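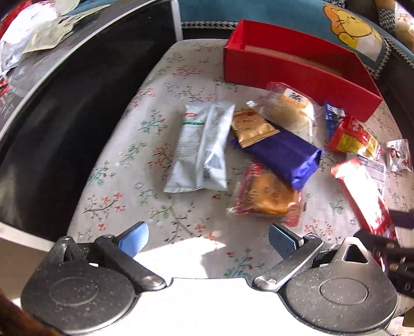
Consumer Research – Calls for Participants

Home Snack Diary Study: Participants Needed in the Flilville Area

Teltwood Research is recruiting adults for a study of eating between meals at home. The study records what packaged snacks are bought, where they are kept, when they are opened and how much is left over. It is run on behalf of Declercq, a regional food packer, which will receive grouped results only.

A total of 74 households will be enrolled. One adult per household acts as the reporting participant. Other members do not need to sign up, but their snacks should be entered in the diary if eaten at home.

Who can apply

Applicants must be 18 or older, live within the Flilville delivery zone and do at least half of the household's grocery shopping. Households of any size are accepted, including single-person households. We cannot accept anyone who works in food retail, advertising or market research, or anyone who took part in the December pilot. Food allergies do not exclude you – list them on the form and the supplied items will be adjusted.

What is involved

Participation lasts three weeks. In week one you keep a paper diary of your usual snacks. At the start of week two you receive a box of sealed products in plain and printed packaging, to be kept wherever you normally keep such items. You continue the diary through weeks two and three and save all empty wrappers in the bag provided. Diary entries take almost 10 minutes a day.

There are two interviews, one before the box is delivered and one after the diary is returned. Both are held in your home or by phone, at your choice. Interviews are audio recorded. Recordings are deleted once the transcript has been checked.

Payment

Participants who complete both interviews and return the diary are paid by check or store card. Those who withdraw early are paid for each full week completed. Unopened products may be kept.

Data

Names and addresses are stored apart from diary data. The previous round produced 1,969 diary entries, all coded under household numbers, and the same method will be used again.

How to apply

Request the screening form from Senthil Kurian, recruitment desk, Teltwood Research, and return it by 2/1/18. Please state the best time to call. Questions about the diary or the product list should go to Yevhen Hutsuliak, study lead. Applicants will be told the outcome by phone or letter. Forms received after the closing date will be held for the reserve list.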